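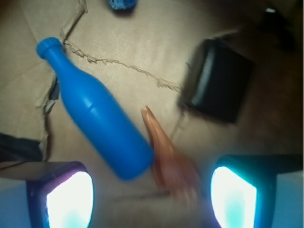 ## 4 纸袋取物练习的布置与操作

本节适用于 Jaltside 学生机器人社的二级学员。开始前应已完成第 3 节的归零与急停检查，并在登记表上签名。练习每次由两名学员配合进行：一人操作，一人监护。监护人在机械臂通电期间不得离开急停按钮。

### 4.1 准备纸袋

1. 取牛皮纸袋一只，平放于白色台面，将袋口向外翻卷，直至形成一圈较厚的卷边，袋口呈近似椭圆形。
2. 用黑色胶带分段固定卷边。胶带应贴紧纸面，不得有翘起的一端伸入袋内。
3. 用手抚平袋底。折痕与皱纹可以保留；袋底如有裂口，应检查手指能否将裂口边缘挑起，能挑起者须压平后再用。
4. 将纸袋移至机械臂可达范围之内，并在台面上用铅笔标出袋底位置，便于下一组复位。

> **注意：** 卷边高度直接影响腕部的活动余量。更换纸袋后，即使尺寸相同，也须重新执行 4.3 的空走检查。

### 4.2 放置物品

1. 从 Grimik 物品箱中取出本轮所需物品。初次练习只用蓝色塑料瓶和蓝色泡沫块，两者硬度不同，夹持力设定也不同。
2. 将瓶子横放于袋底，瓶身与袋壁成斜角。不得竖放。
3. 泡沫块可靠近袋壁放置，但与瓶子之间应留出间隙，以容一侧手指插入。
4. 物品放妥后，双手撤离工作区，由监护人口头确认“可以通电”。

### 4.3 空走检查

1. 将速度上限设为 29%，夹爪张开。
2. 操作人将机械臂移至袋口上方，停留片刻，由监护人从侧面观察线缆。线缆应能随腕部自由弯曲，不得勾挂卷边或胶带。
3. 缓慢下降至手指进入袋内，随即原路退回。重复 2 次。
4. 如腕部外壳或其附件碰到卷边，应立即停止，调整纸袋位置后从第 1 步重做。

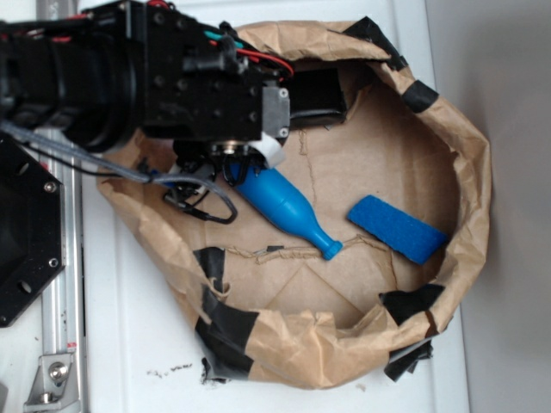
空走检查合格后，方可进入正式取物。检查结果由监护人填入登记表，操作人不得代填。

### 4.4 取物

1. 切换至腕部相机画面，确认手指内侧的发光垫片均匀点亮。亮度明显不一致时，停止练习并报告指导教师 Anitha Bangera。
2. 旋转腕部，使两指分列于瓶身两侧。应夹持瓶身较宽处，避免夹持瓶颈或瓶盖。
3. 下降至手指接近袋底，停止，再以慢速闭合。闭合过程中不得同时移动腕部。
4. 等待 500 毫秒，待读数稳定后竖直提起。瓶身高于卷边之后，方可横向移动。
5. 将瓶子放入台侧托盘，张开夹爪，回到袋口上方的等待位。
6. 取泡沫块时，将夹持力调低一档，其余步骤相同。

> **警告：** 物品滑落时，严禁伸手入袋扶正。应先将机械臂退至等待位，断开动力，再由监护人整理。

### 4.5 常见情况的处理

| 情况 | 处理 |
|---|---|
| 手指夹住袋底纸张 | 张开夹爪，抬高少许，重新下降 |
| 闭合时瓶身滚动 | 退出，使腕部方向与瓶身对齐后再试 |
| 泡沫块紧贴袋壁，手指无法插入 | 先沿袋底将其轻推离壁，再夹取 |
| 胶带松脱 | 断开动力，更换胶带，重做 4.3 |

同一物品连续失败三次，应更换操作人，并将失败时的腕部姿态记入登记表备注栏。

### 4.6 结束与登记

1. 机械臂回到停放位，断开动力，关闭控制软件。
2. 物品清点后放回物品箱。纸袋完好的可留给下一组，破损严重的应折平回收。
3. 擦净台面碎屑，不得用压缩空气吹扫。
4. 练习数据存入本组文件夹，文件名写明组号与轮次。周五使用场地的小组，应在离开前将登记表交至 Balakrishnan Arumugam 处。

二级考核的评分办法见第 6 节；夹持力各档位的对应数值见附录 B。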